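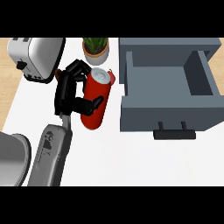
*394 seconds of compute per rollout, 5 min read*

# Stop scoring the last state

Most simulated manipulation benchmarks still report one number per task, and that number is computed from the final state of the simulator. If the can is inside the drawer volume at the end of the episode, the episode is a success. My argument is that this metric should be retired for any task involving a multi-fingered hand, and that results reported only in this form should be treated as incomplete.

The can-and-drawer task in the Bonis suite is a reasonable test case. The policy is given a tabletop with a toaster, a plant, a can and a cabinet, and it has to get the can into the open drawer. The success check reads the can's position. It does not read finger contacts, can orientation, or the motion of the drawer.

We took a policy trained on 2322 demonstrations and ran it for 3197 evaluation episodes. Under the standard check it looked strong. We then replayed every episode with contact logging enabled and sorted the successes by how the can had entered the drawer. A large share of them were not placements. The fingers lost the can above the opening and it fell in, or a knuckle pushed it over the drawer wall after the grasp had failed. The simulator gives these episodes full credit, and a policy fine-tuned against that credit gets better at producing them.

The usual defense is that the outcome is what the user wants. I accept this for a can. I don't accept it as a general principle, because these suites are used to rank methods that will later be applied to glassware and full cups. A ranking that can't separate a release from a drop carries little information about those cases. In our logs, two checkpoints with nearly identical success rates differed sharply in grasp retention during transport, and the published protocol would have called them equal.

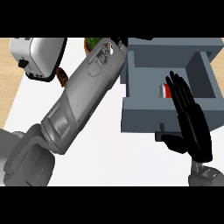
Karlijn De Graaf objects that contact-based scoring moves the problem into the contact model. Her point is that simulated friction between a rigid fingertip and a rigid cylinder is already a guess, and that a metric built on it will reward policies for fitting the solver.

The objection is correct as far as it goes. When we changed the friction coefficient, the retention scores moved. The order of the checkpoints did not, which suggests that the measure can be used for comparison even where its absolute value means little. The final-state check also depends on the contact model, since the model decides where a dropped can comes to rest. It simply doesn't report the dependence.

What I would ask of authors is modest. Publish the contact log next to the success rate. Report retention from first lift to release, and the can's speed at release relative to the drawer floor. Run the evaluation at 2 friction settings and print both. The Varkport group's logging format is adequate for this and adds little to the run time.

Our replay scripts cover the drawer task only. The toaster task needs a different definition of release, and we don't have one yet.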